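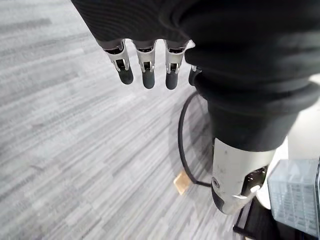 The sum that nearly everyone gets wrong, when a small firm decides to bring in its first robot, is the one at the bottom of the page. The price at the top is easy enough. You ring the supplier, you swallow hard, you write it down. It is all the bits underneath that creep up on you, and having spent a good part of this year talking to people who have been through it, I have come to think of the robot itself as something like the kitchen units in a new kitchen – the thing you chose with such care, and barely half of what you ended up paying for.

Take Irnen, a storage and fittings company that wanted a robot able to pick up after people in its offices: a block left on the floor, a basket to be put back on a table, that sort of thing. The team there had a sensible budget and a sensible plan, and they had set aside 7 weeks for getting started. What they had not set aside was any money for hands. The hands are priced on their own line, and the choice between a simple two-fingered gripper and a proper jointed hand with rubbery fingertips can swing the whole budget. A gripper is cheaper, tougher and quicker to mend. A jointed hand will manage more awkward shapes, and it has a great many more little pins and links in it, each of which may one day want replacing.

My advice, for what it is worth, is to begin with the objects. Go round your own building with a notebook and write down what you would really like picked up, and how heavy it is, and where it usually ends up. Irnen did this rather late and found that most of the list was small, light and lying on the floor. Reaching down to the carpet is a different job from reaching across a worktop, and some very handsome machines can't do it at all.

Then there is wear and tear. Zonmont, which hires out equipment of this kind by the month, told me its customers always ask about motors and hardly ever about fingertips or fabric covers. Yet those are the parts that rub against the world all day long. Zonmont suggests keeping 2 full sets of fingertips in a drawer from the very beginning, and I would add a spare cover or sleeve if your robot wears one, partly for the sake of the joints and partly so that you can put the other in the wash.

Space costs money too, though it seldom looks like it on the spreadsheet.

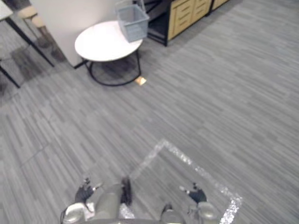
You will want a clear stretch of floor that stays clear, some marks on the carpet so that everybody knows where things start from, and ordinary furniture to practise around. Please do use ordinary furniture. It is tempting to order special benches, and I have seen quotes for them that made my eyes water, but if your robot is going to live among round tables and low cabinets then it may as well meet them early. A roll of shiny tape comes to next to nothing, and you very likely own a stool and a basket already.

People's time is the biggest line of all, and the one most often left blank. At Chu, a smaller outfit with a single machine, they kept a log in the first few months and came to some 300 hours of setting up, trying again and tidying away. They had planned for 96. No one was idle and nothing went badly wrong; it simply takes that long to learn what a new machine is good at, and I thought it rather generous of them to share the figures.

Should you rent instead? For a first go, I lean towards yes. Flendeo offers a hire scheme with repairs included, and although the monthly bill looks steep beside the purchase price, it does let you change your mind about the hands, or the height, or the whole idea. Do read the part about what counts as a repair. Cables, in particular, seem to fall between two stools in a good many agreements, and a cable lying about on the floor is exactly the kind that gets trodden on.

If you do buy, ask for the price of each spare part in writing before you sign, and ask how long it takes to arrive.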